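# New tiled floor opens at Bredbridge community hall

The ground floor of Bredbridge community hall has reopened following the replacement of its flooring. 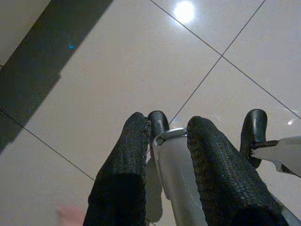
*Reading time: 1 minute*

The hall was returned to general use on Thursday, May 3, 2018. Large white ceramic tiles with a polished finish have been laid throughout the main room and the adjoining corridor, with thin grey grout lines between them. The former floor covering had been in place since the building was extended and had lifted in several areas near the kitchen door.

The work was carried out by Doketti, which laid 1,102 tiles over five weeks. A further 500 square feet in the side entrance will be completed later in May, and visitors are asked to use the front doors until then.

"The room is noticeably brighter, and the floor is far easier to keep clean," said Réka Bognár, facilities manager. "Hirers will find the new cleaning instructions on the back of the store cupboard door."

Hirers are reminded that tables and chairs must be lifted and not dragged. Felt pads have been fitted to the stacking chairs - replacements may be requested from the hall office. Outdoor football boots are not permitted in the main room.

Bookings transferred to the Sosance Road annexe return to their usual times with immediate effect. Enquiries about hire dates should be addressed to Orlando Palomino at the hall office.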